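Keeping the town clock at Nasommont

Wednesday, February 8, 2023

The tower clock in Nasommont has four faces, one bell and a winding handle that takes both hands. It was installed in 1865 by the Keskinen works and has been kept going since then by a short line of people living within walking distance. The current keeper has had the job for most of her adult life. She agreed to talk on the condition that her name be left out, because she gets enough phone calls already.

"If it's two minutes slow I hear about it at the bakery," she said. "If it's right I don't hear anything."

She goes up twice a week. The climb is steep and the last part is a ladder. The weights have to be wound back to the top of the shaft, first the one that drives the hands, then the one for the strike. The strike is the hard one. The weight is 565 pounds and she stops halfway to rest her arms.

She learned the work from the man who had it before her. He didn't explain much. For the first winter she stood behind him and held the lamp, and in March he handed her the oil can and went to sit on the steps.

"He told me to put on less oil than I thought, and then less than that," she said. "Oil holds dust. Most of what goes wrong up there is dust."

Cold is the other trouble. The pendulum rod is wood, so it moves less with temperature than a steel one would, but the old grease stiffens and the clock loses time. She makes it up by adding small coins to a tray on the pendulum. One coin gains her a little under half a second a day. She writes every change in a ledger, and the ledgers go back to before the First World War, with one gap that she puts down to a leak in the roof.

Her own house has very few clocks in it. She keeps a quartz alarm by the bed and checks her watch against the radio. 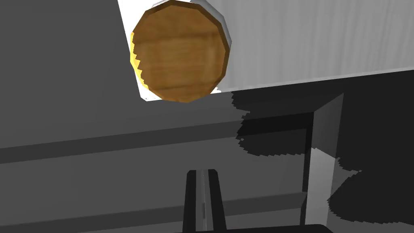
Wood grain with a darker rim, in a computer rendering.

The town talked about fitting an electric winder a few years ago. Latero, a firm that does church bells and tower clocks, came out and gave a price. She was in favor of it. Her shoulder was bad that year and she didn't see the point in being sentimental. The price was more than the town had, and the money went to the roof.

"People assume I was against it," she said. "I'd have signed for it that afternoon."

What she does object to is the idea of replacing the movement. A visitor once told her a modern one would fit in a shoebox and never need winding. She answered that the old one had run for more than 150 years and that she doubted the shoebox would. All of its parts can be taken out and made again by a decent machinist. She had a worn pinion copied at a shop in Siro for 400 dollars, and it went in without any filing.

She has started looking for someone to take over. Two people have come up with her so far. One didn't like the ladder. The other has been back several times and is learning the strike side, which she considers the harder half.

"It's an hour, twice a week," she said. "You can't go away for long - that's the real cost. I haven't had three weeks off in a row since I started, and I'd like to see the coast again."

The clock struck four while she was putting on her coat. She looked at her watch and said it was six seconds fast, and that she would take a coin off on her next trip up.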